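3.2 家庭卫生间水平面的临时置物与清洁负担

图3 马桶盖与水箱顶面同时用于置物的卫生间（计算机渲染）。盖面为一件带黑色细线的灰黑色手持设备，水箱顶面为两件小型物品。 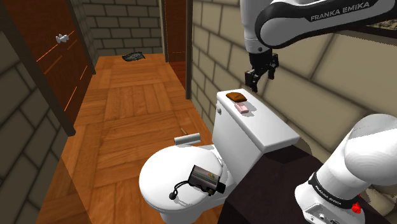 上一节讨论了洗手台面的占用情况，本节转向卫生间内非专用的水平面。所谓非专用水平面，指设计时未被赋予储物功能、但在几何上足以承托小件物品的表面，主要包括水箱顶面、闭合状态下的马桶盖、浴缸外沿、洗衣机顶板以及窗台。与洗手台不同，这类表面在户型图和洁具产品手册中一般不标注承载或置物用途，住户调查问卷也很少单独设项，因而其使用状况长期缺乏系统记录。图3中，盖面与水箱顶面均处于占用状态，按3.1节的编码规则，该情形记为“双面占用”。

3.2.1 分类与编码

本研究按高度与稳定性将非专用水平面分为3类。第一类为固定高位面，以水箱顶面和窗台为代表，其位置不随使用行为改变，物品可长期停留。第二类为活动面，以马桶盖为代表，使用马桶前须将物品移走，停留时间受如厕频率约束。第三类为边沿面，宽度有限，以浴缸外沿为代表，物品易滑落，且与水直接接触的概率较高。

编码由两名编码员独立完成。物品按功能归入清洁用品、个人护理用品、电子设备、纸制品及其他五组；无法判定功能者一律归入“其他”，不作推测。表面状态分为空置、部分占用和完全占用。部分占用指仍可放下一只普通漱口杯而无须移动既有物品；完全占用指不满足上述条件。两名编码员意见不一致时，由第三名研究人员参照原始记录裁定，裁定结果不再返回修改编码细则，以免前后批次标准漂移。

需要说明的是，活动面的编码以盖板闭合为前提。盖板开启时该表面不存在，记为缺失值，不计入空置。早期试编码曾将两者合并，致使活动面的占用率被系统性低估，正式编码中已予更正。

3.2.2 数据来源

入户记录来自Finthorpe与Goodall两个住宅区，共有174户完成全部观测。两区的建成年代与户型差异较大：Finthorpe以小户型为主，卫生间多为单间布局，马桶与洗手台之间的净距较小；Goodall的卫生间普遍设有独立淋浴间，部分住户另装有壁柜。入户工作始于4月，由Sanaa Samir负责协调。每户按统一表格登记各表面的尺寸、材质、占用状态及所置物品组别，并附简短访谈，询问住户对置物位置的选择依据和擦拭频率。

为避免住户在观测前临时整理，入户通知只说明调查内容涉及住宅水平面，未指明卫生间。该做法不能完全消除整理效应。部分受访者承认在调查人员到达前收拾过客厅，提及收拾过卫生间者明显较少，但本文仍将全部占用率视为下限估计。

此外，访谈中关于擦拭频率的回答为自述数据，易受社会期望影响。本文仅将其用于同户不同表面之间的比较，不用于户间比较。其依据在于，同一受访者的高报倾向大致作用于所有表面，对相对次序的影响较小。

3.2.3 占用特征

固定高位面的占用最为普遍。水箱顶面平整、靠墙，且高度接近坐姿时的肩部，访谈中常被描述为“顺手”。其物品以纸制品和清洁用品居多，个人护理用品次之。在未设壁柜的住户中，水箱顶面承担了相当一部分本应由搁架承担的功能；设有壁柜者，水箱顶面仍有占用，但物品组别趋于单一。

活动面的占用则呈现明显的时段性。受访者将物品置于马桶盖上的情形多与洗浴、更衣或打扫有关，属于过渡性放置。电子设备在该表面出现的比例高于在边沿面，受访者给出的解释集中于两点：盖面离水龙头较远，且面积大于水箱顶面。带线设备的情况略为复杂，线缆往往越出设备本身的占用范围，使盖面的有效剩余面积小于按设备轮廓计算的数值。本文在计算占用面积时，将线缆围合的区域一并计入。

边沿面的占用几乎全部为洗护用品，组别分布与浴缸使用人数相关。因该类表面的擦拭往往与浴缸清洗同时进行，其清洁负担难以单独分离，后文分析中不再展开。

双面占用值得单独讨论。若水箱顶面仅作为长期存放位置，活动面仅作为过渡位置，则两者的占用应近似独立。实际记录显示，水箱顶面处于完全占用状态的住户，其活动面被占用的可能性较高，提示活动面在一定程度上承接了固定高位面的溢出。反例同样存在：水箱顶面尚有余量而物品仍置于盖面的住户亦不少见。这类住户在访谈中多强调物品“马上要用”，说明取用便利与空间不足是两种并行的动因，仅凭占用状态无法区分。

3.2.4 对清洁负担的影响

清洁负担以单次擦拭所需的移动操作数衡量，即清空某一表面、擦拭并将物品复位所需的拿取与放置次数之和。该指标不考虑物品重量，对小件物品较多的表面给出偏高的估计，但与访谈中住户的主观评价方向一致。受访者普遍认为，清理多件小物比清理一件大物更为烦琐，尤以底部易留残迹的物品为甚。

从自述擦拭频率看，水箱顶面低于同户的马桶盖，也低于洗手台。占用件数越多，擦拭间隔越长，二者的次序关系在两个住宅区中均成立。部分受访者表示只擦拭物品之间的空隙，不移动物品本身。此种局部擦拭在表格中记为“未清空擦拭”，不计入完整擦拭次数。若将其计入，水箱顶面与洗手台之间的差距会缩小，但次序不变。

材质的影响弱于预期。陶瓷与塑料盖面在自述擦拭频率上未见稳定差异，而表面是否带有弧度则与占用状态有关：弧度较大的盖面较少用于放置电子设备，受访者担心设备滑落。

3.2.5 对搁架配置的启示

上述结果对小户型卫生间的设计有一定参考意义。若在马桶上方或侧方设置专用搁架，可望减少水箱顶面的长期存放，但未必能消除活动面的过渡性放置。后者所需的是一处临时空出、邻近操作位置的平面，其位置比容量更为重要。搁架若长期放满，便不再具备这一功能，占用将重新转移至马桶盖。

就安装高度而言，搁架下沿至地面900 mm的方案曾在初步讨论中提出。该高度在部分住户中与水箱盖的开启空间冲突，检修时须先行拆卸，因此本文不将其作为统一建议值，仅在第5节的布局比较中作为参照条件保留。翻折式搁板可避开上述冲突，其铰链在潮湿环境中的耐久性不在本研究的考察范围之内。

本节分析存在若干局限。其一，每户仅观测一次，活动面的时段性特征只能由访谈间接推断。其二，物品组别的划分较粗，同为个人护理用品，电动器具与瓶装用品在取用方式上差别较大。其三，两个住宅区均为集合住宅，结论不宜直接推广至独栋住宅。下一节将以相同的编码框架考察厨房中的非专用水平面，并对冰箱顶面与水箱顶面的占用模式作对照分析。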